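Visit report: open afternoon at the Dilelby teleoperation lab, Plidevcombe

Posted in July

The lab occupies the second floor of a former print works behind the Plidevcombe bus station. Visitors sign in at street level, leave bags in lockers, and go up in groups. I was in the second group of the afternoon with Faith Nyaga, who works on grippers and had different questions from mine. Our guide was Toshiko Ichikawa, who runs the demonstration program. The tour took longer than planned, mostly because of us.

Dilelby collects demonstrations. A person performs a task through the robot, the system logs what the person commanded and what the cameras and joints reported, and a policy is trained on the result. Most of the work on show was suturing. The operator sits at a console across the room, hands in a pair of master controls, looking into a stereo viewer. Motion is scaled down, so a large hand movement becomes a small one at the tip. Foot pedals handle clutching and camera control. A second screen on the wall repeats the view for everybody else.

Tatu Barasa was at the console. He has logged more suturing episodes than anyone else at the site and talks while he works, which the microphone also records. 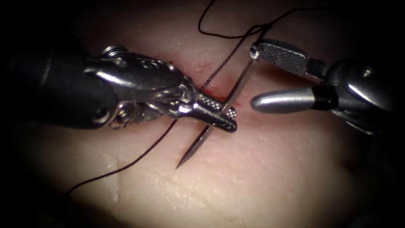 The protocol divides a stitch into stages: pick up the needle, set its angle, drive it through, hand it over, pull the thread, tie. Each stage gets its own marker in the log, placed by a second person with a keypad. Gladys Nyaga (Faith's cousin, as we found out on the stairs) was doing the marking. She said the boundary between driving and handing over causes the most disagreement. Some markers press when the receiving jaws start to close, others when the first instrument lets go. The written rule now says first contact by the receiving jaws. Older episodes were marked under the other rule and have not all been corrected.

I asked about force. The console they use gives the operator no force feedback. Operators learn to judge tension by watching the thread and the surface. Barasa said this took him two months and that he still pulls harder than he would by hand. Ichikawa considers it an advantage for training, as the policy also has only the images and the joint readings to go on. I am less sure. An operator brings years of handling string and cloth to the console, and none of that is in the log.

The current suturing set holds 142 accepted episodes. Another 113 were recorded and rejected, chiefly for dropped needles or thread that left the field of view. The rejected ones are kept. Faith asked whether recoveries from a dropped needle were treated as failures, and the answer was yes until this spring. They are now filed separately and used in training at a lower weight.

Timing is handled by a small package they call Sang, which stamps every stream against one clock. It was written in-house after they found that video was lagging the joint data by a variable amount. Delay from hand to tip was quoted to us at under 200 milliseconds. I would have liked to see the distribution. Ichikawa offered to send it.

We then had a long discussion of cameras. A fixed view shows both instruments and the relation between them, and operators prefer it. A view carried near the gripper shows contact much better but swings with every motion, and the fingers or whatever they hold can block a good part of it. Operators dislike working from it alone. The trained policies make use of it all the same, and on contact tasks they do worse when it is removed.

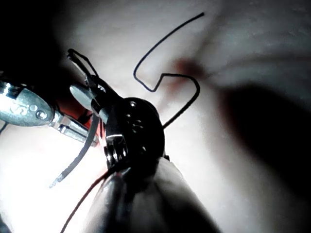 Lighting came up next. Strong light on a pale surface washes out detail on one side and throws a heavy shadow on the other, and the shadow moves with the arm. The team tried diffusers and found that policies trained under even light did poorly when the lamps were changed. They now vary the lamps between sessions and write the setting on the session sheet. The sheets are still paper. Yolanda Echevarría, who looks after the data store, would like them not to be.

The last stop was hand guiding, where the operator holds the arm itself and moves it through the task. Tilero, the software layer for this, takes out the weight of the arm and records the path. It is quicker to learn than the console — Faith had a usable path on her second try, and mine took longer. The drawback is that the operator's hands and sleeves get into the pictures, so the path is replayed without the person and the images are recorded on the replay. Free motion replays well. Anything with a flexible part, such as wire or thread, does not, as the part seldom lies the same way the second time.

Practical notes for anyone going to the next one. Ask for a slot before 3 p.m., when the console is in use. The stereo viewer does not adjust far enough for thick glasses. There is no elevator, and the coffee machine on the landing takes coins only.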